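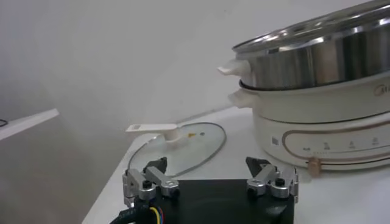

*Photo: Dionysis Karagiannis / Horico bench notes, 21st November*

## Multicooker with steamer pot

This page covers the electric multicooker in the small-appliance set, with notes on how the parts go together and come apart. The other cookers, including the Hilla and the Nurnberg, have pages of their own. The text was first put up in April and has been revised for the current layout.

**Stack.** Cream-white base, polished steel steamer pot on top. The pot sits down into the base, and the joint shows as a thin dark seam. Check the seam before switching on. If it is wider on one side, lift the pot straight up and set it down again.

**Handles.** The steamer pot and the base each have a cream side handle, one above the other. Use the upper pair to lift the pot alone and the lower pair to move the base. Do not carry the full stack by the upper handles – the pot will come free.

**Lid.** Round clear glass with a dark gray rim. The handle is a long flat tab that widens into a round mount at the center. Put the lid down flat on the table, well back from the edge. After steaming, tilt it away from you and let it drain over the pot for a few seconds.

**Panel.** Four gray icons in a row, with a row of small dots under them, inside a thin gold-brown border. The print below the icons is very small. We keep a card with the settings in the drawer under the Mendes scale.

**Working notes.** Our usual load is 34 ounces of cold water in the base. Vegetables go in once the water boils. Sliced carrots take roughly 6 minutes, and whole small potatoes need longer. Leave 2 inches of clear table on all sides and keep the cooker out from under wall cabinets.

**Cleaning.** Unplug and wait 60 minutes before taking the stack apart. Wash the pot and lid by hand, then dry the steel rim with a soft cloth to prevent spots. Wipe the base with a damp cloth only – no running water near the panel.

Corrections to D. Karagiannis at the Horico bench.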